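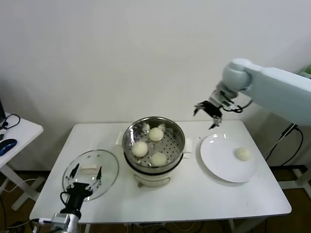
*Steamed buns, three in the pot and one on the plate.*

My congregation in Prindham wants to move the yearly memorial for our dead from February to a Sunday in spring, when more people can come. I think we should leave it where it is.

The case for moving is fair. The roads are bad in winter, and last time only 15 of us sat through the reading of the names.

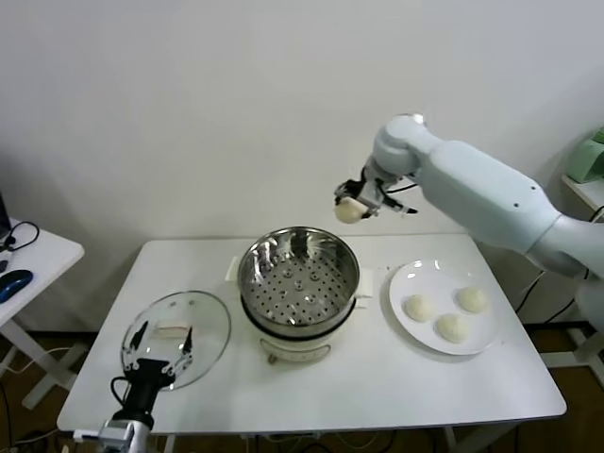

But the names belong to that week. Most of the people on the first list died in the Sperling flood, and their families picked the date. A memorial set by the weather starts to feel like any other potluck.

I would change other things. The reading takes too long, with 420 names and one reader. Seven readers could share it. The church in Dudumham does it that way and people stay to the end. 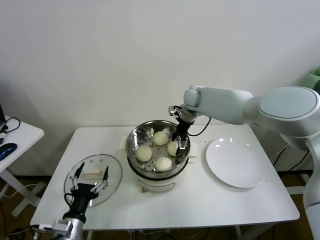
## What about those who can't come

Call them. Read them their own family's names over the phone. My mother got a call like that the year she broke her hip, and she talked about it until Easter.

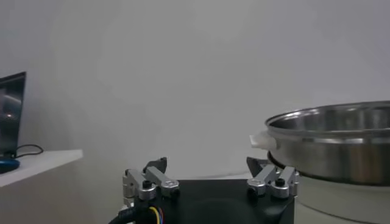

Uzma Arain wrote back that a phone call is fine for the old, but her sons have never heard the list read and won't drive over from Nalon on ice. She would hold it twice, and I could live with that.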